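The Robot Will Do Your Dishes, Just Not This Year

Wednesday, July 15, 2026

The sales video from Vodum runs 142 seconds. In it a machine clears a breakfast table, folds a towel and puts a mug on a shelf, and a soft piano plays the whole time. I watched it five times before I noticed that the light in the window jumps twice between the towel and the mug. The company told me the clip was "assembled from several sessions." When I asked how many, I got a link to the same video.

I have been hearing that the housework robot is two years off for most of my working life. The pitch has improved. The machines have too, and I don't want to be unfair about that. What hasn't changed much is the distance between the job in the pitch and the job the machine has been practicing.

A lot of that practice takes place inside a computer. A simulated arm reaches for a simulated block, misses, and tries again, and it can do this all night without breaking anything or drawing a paycheck. Engineers like blocks. They have flat sides and sharp corners, they come in colors a camera can't confuse, and they don't spill.
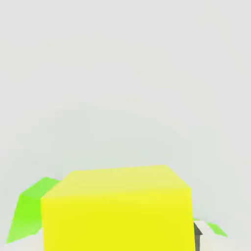 My kitchen sink on a weekday morning has a pan with egg welded to it, a wine glass, two forks under cloudy water and a sponge I should have thrown out. Every one of those needs a different grip and a different amount of force. A block teaches you some of that. I have yet to meet an engineer who would tell me how much.

The shop floor ought to be easier, and the people selling to it say so. Hiltham, which packs plumbing parts, let me spend a morning beside its new picking station. It handled 532 parts before lunch, all of them rigid, all the same fitting, fed to it facing the same way. Then someone brought over a tray of rubber gaskets and the station was switched off. A man with a bucket took over. He was faster, and he was talking about his truck.

Catacutan, a smaller outfit, at least admits the problem. Its home machine is offered for five chores, and laundry isn't on the list. Wiping a counter is, provided you clear the counter first.

I asked for a trial at my house, with my sink, on a day of my choosing. Vodum said it would get back to me. I left the egg pan to soak.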